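The Spare Room
October 13, 2023
By the Brernico newsletter fiction desk 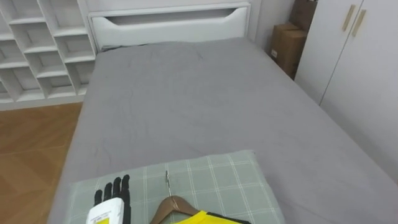

What do you do with a machine that can fold but can't hang?

You teach it shoulders first. A shirt on a hanger is two shoulders and a neck, and if those are right the rest falls where it should.

She had written that on the inside cover of the notebook in August, when she still thought the job would take a fortnight. By October the notebook was full and she had started on the back of the electricity bill.

The workshop at Vutier Street had let her build the arms there. It was a shared place, a former tyre shop with a roller door, and members paid by the month and left their projects on steel racks with their names on masking tape. Hers had been on the bottom rack beside somebody's canoe. When the arms got too tall for the rack she brought them home in the back of the station wagon, wrapped in doonas, and set them up in the spare room.

Her father was in the other bedroom. He had come to stay after his second fall. His hands had been bad for three years and now they wouldn't close on anything smaller than a mug. He could still dress himself if things were left on a chair. What he couldn't do was hang anything up afterwards, and it bothered him more than she would have guessed. He had been a draper's assistant as a boy and then a draper. He didn't like a shirt on a chair.

So she was building him something to hang his shirts.

The code for the left hand was on version 31. The earlier ones had all failed in the same place. The hand would come down to the hanger, close its fingers, lift, and the hanger would swing around the hook and tip the shirt off on one side. She tried gripping lower. She tried gripping slower. She bought a box of plastic hangers from Reuter's, the discount shop near the station, and they were so light that the fingers pushed them along the bed instead of picking them up.

"Those are rubbish," her father said from the doorway. He had his walking frame and his slippers on. "Get wooden ones. Iluvwood, if they still make them."

They still made them. She ordered a dozen.

The first night with the wooden hangers she ran it until after eleven. The wood had some weight, so it stayed where it was when the fingers touched it. That was an improvement. The shirt still came off. Her father sat on the kitchen chair she had put in the hall for him and watched without saying much. At one point he asked what the total was, and she looked at the log and told him it had tried 423 times since the beginning of the month.

"I dropped a lot when I started," he said. "There was a rail in the back room where they put the juniors. You weren't allowed out the front until you could do it without looking."

"How long did that take?"

"The winter."

She went back to the screen. The shoulder motor was pulling more current than it should, and she had a feeling the cable inside the elbow was catching. She took the cover off with the small hex key. The cable was fine. She put the cover back on and lost one of the screws in the gap beside the skirting board and had to fish it out with a magnet on a ruler.

When she stood up, her father had come into the room. He was leaning on the frame and looking at the hanger.

"It's going for the wrong part," he said.

"It's going for the middle. The middle's where the balance is."

"You don't hold the middle. Show me your hand."

She held it out. He couldn't take hold of it, so he pushed it with his knuckles, turning her wrist until the palm faced her.

"Two fingers under the neck of the hook. The thumb on the front, flat. Then the back of your hand is against the collar, see, and the shirt can't go anywhere. It's leaning on you."

She did it with the hanger. She lifted it, and tilted it one way and then the other, and the shirt stayed on.

"You might have told me that in August," she said.

"You didn't ask me. You said it was maths."

It was maths as well, and it took her the rest of the week. The wrist had to turn a good deal further than she had allowed for, and the limit was set in three different files, one of which she had forgotten writing. She changed two of them and spent an evening wondering why nothing had happened. Then she found the third. The thumb needed a new pad. She cut one from the sole of an old thong and glued it on, and held it with a clothes peg while it set.

Her father got into the habit of coming in after tea. He brought the chair in from the hall by hooking it over the front of the frame. He had opinions about the order of things. Collars before cuffs, he said, and never start with wool. He wanted to know if it could be taught to do up the top button, so the neck would hold its shape, and she said that was another year's work.

"I'm not going anywhere," he said.

She kept the log running. Lifting was mostly solved, but getting the hook over the rail was a separate problem, and the hand would reach up and miss by the width of the wire and wait there — arm out, shirt hanging from it — until she pressed the key to bring it home. She moved the rail. She moved it back. She put a strip of tape along it so the camera had an edge to find.

It was attempt 1,948 that went on. She wasn't looking. She was writing down the previous one, and she heard the hook touch the metal, a small sound, and then the fingers opening. When she turned around the hand was already on its way back to the bed.

Her father was looking at the rail. He waited until the shirt had stopped swinging, then got up, which took a while, and went over to it. He pressed the left shoulder with the back of his hand until it sat level with the right.

"Bit crooked," he said.

She wrote it down. Left shoulder low. Then she got another shirt from the basket and laid it out for the next one.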